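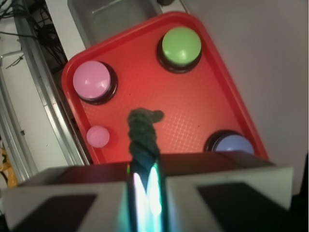 Push buttons on a red tray.

Thijs Leemans has kept goats at Bestetano for long enough that he no longer notices the bells. I noticed them all the way up the track, and they went on through the whole of our talk, which took place on a bench behind the dairy with the door propped open so he could hear the pump.

The farm lies on a north-facing slope and covers 71 hectares, a good part of it too steep for anything but goats. There are 80 milking animals at present. The previous owner ran beef cattle, and the lower fields still have his fences, which Leemans calls "far too polite for a goat".

"We started at the wrong end," he said. "We bought the animals in April and then had to learn what they would get through. I was mending wire every morning before milking. If I did it again I would fence first and go without goats for a year."

He came to farming from the Netherlands, where he worked in a seed warehouse. His parents had no land. He answered an advertisement for a herdsman on the next farm along, Solera, stayed there for two winters, and took on the tenancy at Bestetano when it came up.

"At Solera I learned feet," he said. "Trimming, looking, trimming again. It is dull work and it decides everything. A lame goat doesn't walk up to the good grazing, so she doesn't milk, and you stand in the parlour wondering what is wrong with the feed."

Most of the milk becomes cheese. There is a small fresh one, sold within the week, and a hard one called Drarex that sits in the cellar until he thinks it is ready. The name belonged to the field where the goats graze in early summer -- it is on the old map, and he has not found anyone who can tell him what it means.

I asked whether the cheese pays for the farm. "It pays for the cheese," he said. "The kids we sell for breeding pay for the hay. The rent comes out of whichever of them had the better year."

Water is his main worry. The spring above the house has run low in late summer, and he would like a second tank before spending anything on the buildings. The roof of the hay barn also needs doing. He has had a price for it and put it in a drawer.

Before I left he took me up to see the billy, Shetty, who lives apart from the herd with an old wether for company. Shetty had his front feet on the gate and was eating the rope that held it shut. Leemans took the rope away from him and tied it again lower down.

"He will have that off by supper," he said, and went in to start the milking.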